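Can a machine do it yet? Kitchen and bathroom chores

Readers keep asking which jobs they can hand over, so we went through the usual ones.

Floors: yes, mostly. A robot vacuum copes with crumbs and dog hair. Pick up cords and socks first, and empty the bin after every run. Ours needs 60 minutes to charge.

Windows: partly. The suction kind does the middle of a large pane well and leaves the corners. Go over those with a dry cloth.

Dishes: the dishwasher is still the best machine in the house. Loading it is still your job. Arms that can load one exist in labs, and they are slow with bowls that nest.

Laundry: washing and drying, yes. Folding, no. Flora Moffat timed a folding arm at a trade show in June and got 4 minutes for one towel.

Tile walls: not yet. An arm has to press evenly and follow the grout, and a two-finger gripper holds a sponge badly. 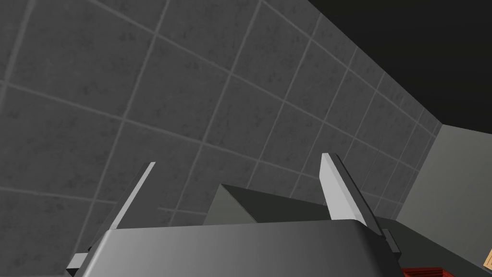
For now, do grout by hand. Mix baking soda and water to a paste, spread it along the lines, leave it 27 minutes and scrub with an old toothbrush. Work from the bottom row up so drips don't streak the dry tile. Rinse twice. Keep vinegar off natural stone.

Renzo Bortolotti looks after the showers at the Stetley pool and says a stiff brush on a drill saves him almost 60 minutes a week. Use a nylon head and low speed. Wire will scratch the glaze.

Next page: oven racks and range hoods.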